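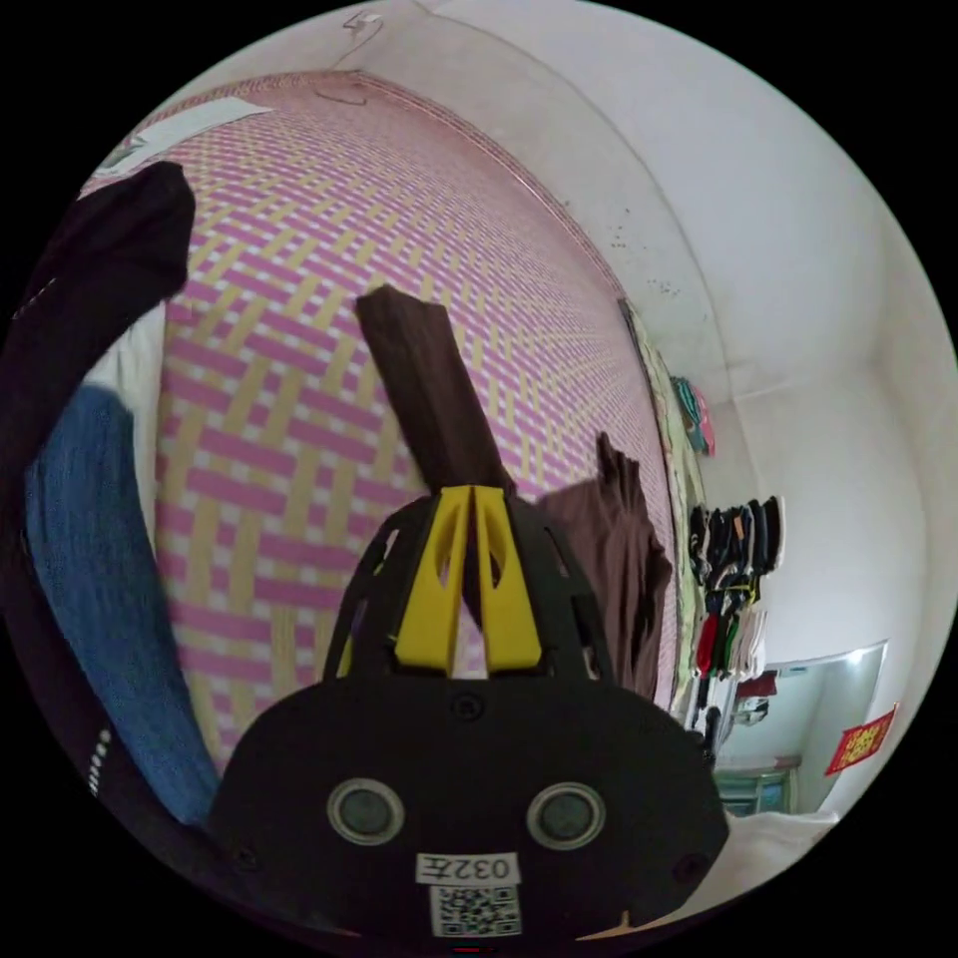 ## About the Filleck group

Filleck is the manipulation research group at Bruseck. We study how robots can learn to handle cloth from demonstrations recorded outside the laboratory. The group was formed in Arstead in May and has kept one research question since then: how much of a folding skill can be learned from hand-held recordings alone, with no robot present during collection.

### Method

An operator carries a gripper fitted with its own camera and does an ordinary household task in an ordinary room. Camera motion is recovered afterward from the video, and finger opening is read from the same images. The result is a trajectory in the gripper's own coordinates, which can be replayed or used for training on any arm that carries matching fingers.

Garments are handled on beds, on chairs and on the floor. We do not clear the room or change the bedding first. Patterned surfaces help the motion estimate; plain walls and ceilings hurt it, and wide-angle optics recover part of the loss.
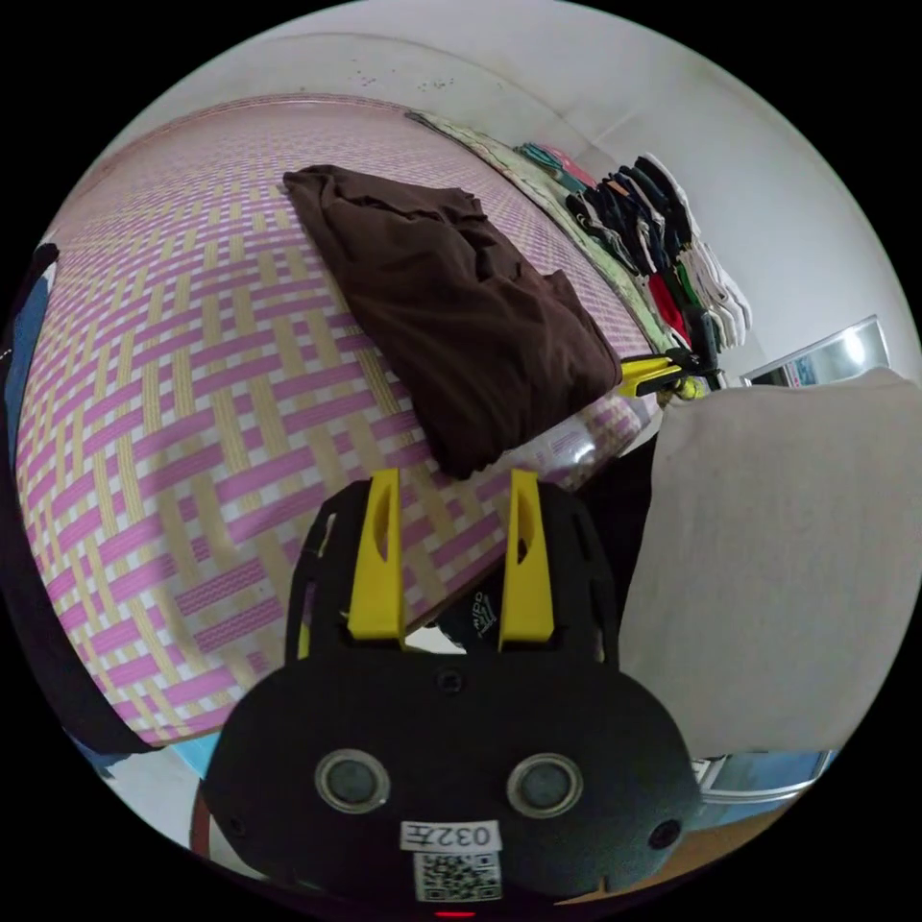 Each recording is cut into segments at contact and release. Segments in which tracking fails are discarded -- we do not repair them by hand.

### Current result

The Malý policy, our present baseline, was trained on 458 demonstrations from 15 homes. It predicts a short sequence of gripper poses from the two most recent views. Adding homes improved grasp placement on unseen bedding more than adding further demonstrations from the same homes. Doubling the recordings per home, with the number of homes fixed, gave no measurable gain.

Thin edges remain the main failure case. When a fold lies flat, the policy tends to close above the cloth.

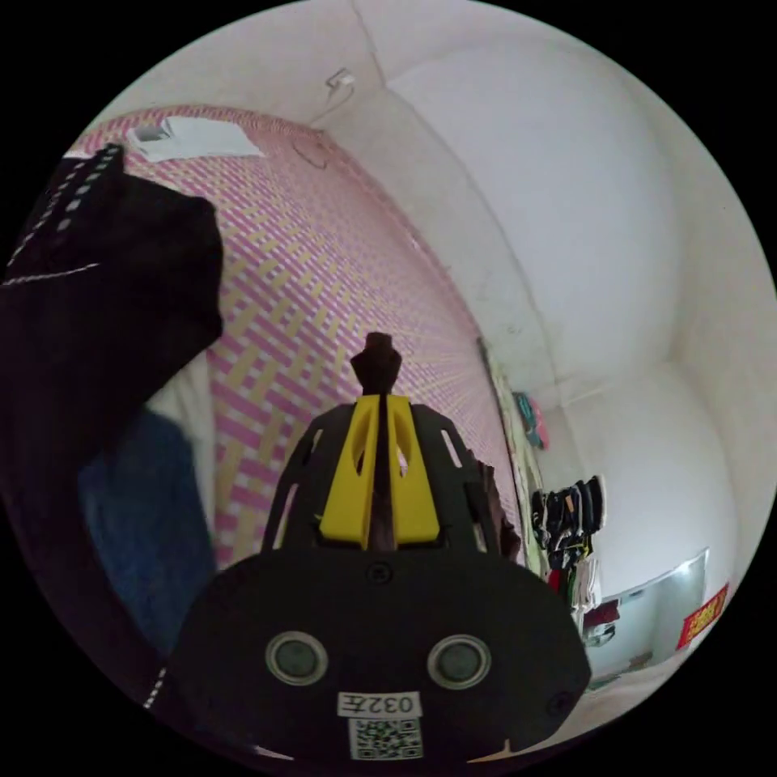

*Cloth handling on a woven bed mat, gripper 032.*

### Working with us

The group has four permanent staff and shares a workshop with the Bruseck mechanical section. We accept proposals for joint collection in languages and regions we do not yet cover. Finger drawings and the segmentation code are available on request.

Page last revised September 29, 2022.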